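第4章 多目的室の家具と収納計画

この章で学ぶこと
・ひとつの部屋に複数の用途を割り当てるときの考え方
・棚、机、台所まわりの配置の順序
・床面の扱いと動線の確保
・収納量の見積もり方

4.1 用途の重なる部屋

住宅でも事業所でも、部屋の用途がひとつに定まっていることは少ない。食事をする机で書類を書き、棚の脇で荷物を開け、冷蔵庫の前を通って席に戻る。前章では寝室や浴室のように用途の限られた部屋を扱った。本章では、作業と休憩と保管が同じ床の上で行われる部屋を扱う。本書ではこれを多目的室と呼ぶ。

多目的室の計画では、最初に家具を選ばない。先に行うのは、その部屋で一日に行われる動作を書き出すことである。朝に誰がどこから入り、何を取り出し、どこに置くか。昼に机の上に残る物は何か。夕方に棚へ戻す物と、翌日まで出しておく物はどう分かれるか。書き出した動作を平面図に線で記入すると、線の集まる場所と、ほとんど線の通らない場所が現れる。背の高い家具は後者に置く。

4.2 棚の役割

棚には、物をしまう役割と、部屋を区切る役割がある。壁に沿わせた棚は主に前者を、壁から離して立てた棚は後者を担う。背板のない棚は向こう側が見えるため、区切っても部屋が暗くなりにくい。その反面、並べた物が両側から見えるので、細かい物は箱に入れてから置くことになる。

組み合わせ式の棚では、区画の大きさをそろえすぎないほうがよい。すべて同じ寸法にすると、大きな物が入らず床に残る。Patoraの棚を用いた演習4-2では、幅の広い区画を下段に、小さな区画を目の高さに配置した例を検討する。

4.3 机と椅子

机の上の物は、使用中の物と置いたままの物に分けて考える。後者が天板の半分を超えたら、机の大きさではなく収納の不足を疑う。天板の下に棚のある机は便利だが、座る側に棚が張り出すと膝が入らない。立って作業する机であればこの点は問題にならない。

椅子は机に対応した数だけ置くのが原則である。ただし、立ち作業と座り作業が交互に行われる部屋では、背もたれのない軽い腰掛けを加えておくと移動が楽になる。脚輪つきの椅子は動かしやすい反面、離席のたびに位置がずれ、通路に出やすい。戻す位置を机の側で決めておく。 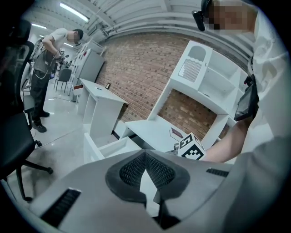
4.4 台所まわりとの取り合い

多目的室に冷蔵庫を置く場合、扉の開く向きを最初に確認する。扉を開けた人の背後を別の人が通れるかどうかで、置ける場所はほぼ決まる。隣に収納を並べるときは、冷蔵庫の扉と収納の扉が同時に開く場面を図上で確かめる。

壁の仕上げも配置に影響する。れんが壁は目地の凹凸があり、棚をぴったり付けても細いすき間が残る。すき間には細かい物が落ちるので、棚に背板を設けるか、下端に立ち上がりをつける。白い家具を赤いれんがの前に置くと輪郭がはっきりし、室内での位置をつかみやすいという利点もある。

4.5 床と配線

床に物を置かないことは収納計画の目標であるが、コードだけは残りがちである。通路を横切るコードは、まず経路を壁際に変えられないかを検討する。変えられない場合は覆いをかけ、端を床に固定する。光沢のある明るい床では、照明の映り込みで小さな段差が見分けにくいことがある。覆いには床と異なる色を選ぶ。

4.6 収納量の見積もり

演習では、事業所Bromosixの多目的室を題材とする。10月の棚卸しで記録された保管品は258点で、このうち毎日使う物は50点であった。棚の幅の合計は約1,895センチメートルである。毎日使う物を腰から目の高さの区画に割り当て、残りを上下に振り分ける手順を、次の節から順に説明する。

演習に入る前に、自分がふだん使っている部屋をひとつ選び、4.1で述べた動作の書き出しを行っておくこと。平面図は手描きでよいが、扉と窓の位置、コンセントの位置は必ず記入する。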